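Catalog / Drinking Water / Floor-Standing Dispensers

Sindel 72 Floor-Standing Water Dispenser
Item no. 3014

The Sindel 72 is a bottle-filling dispenser intended for staff rooms, waiting areas, libraries and school corridors. It connects to a cold water supply and needs no replacement jugs. Pirkier supplies the unit with a two-stage filter, a stainless steel drip tray and a mounting bracket for the rear wall.

Water is drawn through a sediment filter and then a carbon filter before it reaches the chilled tank. The tank holds 19 liters. The filling bay is open at the front and accepts most personal bottles, including tall sports bottles, without tilting. A push bar at the front edge starts the flow, and releasing the bar stops it. Buyers who prefer a hands-free model should refer to the Sindel 72S, which has the same cabinet and the same filters.

Installation
The unit must stand on a level floor within reach of a grounded outlet. A shut-off valve should be fitted on the supply line — this part is not included. After connection, the first 100 liters should be run to waste before the dispenser is opened for general use. The Millelell leak sensor may be added at the time of order or fitted later by a Pirkier technician.

Care
Wipe the filling bay daily with a soft cloth and mild soap. Bleach and abrasive powders will mark the finish. The drip tray lifts out and may be washed by hand. Filters are changed every six months, and the indicator on the top panel turns amber when a change is due. Replacement filters are sold in pairs.

Bottles brought to the dispenser
Single-use bottles have thin walls and may buckle when pressed against the nozzle guard. They should be held upright at the base and filled slowly. 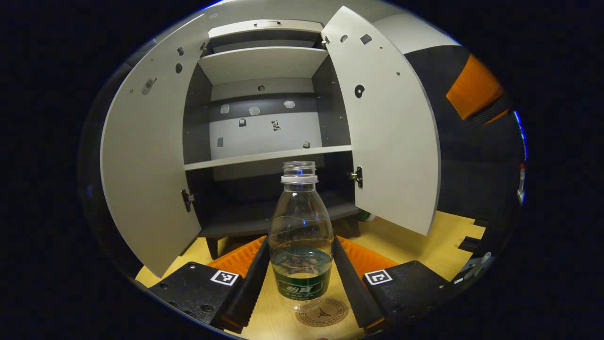

Product information by Isla Ritchie | Reviewed by Thiện Đoàn | Updated 2025-02-24

Warranty and delivery
The cabinet and tank are covered for three years, and the cooling system for two. Filters, tubing and seals are treated as wearing parts and are excluded. Orders are delivered to the ground floor only. Delivery to upper floors can be arranged in advance with the sales office — please state the width of the elevator door when making the request. Orders for the gray cabinet will ship from the end of March.

Contact Pirkier Sales | Terms of Supply | © Pirkier. All rights reserved. | Back to top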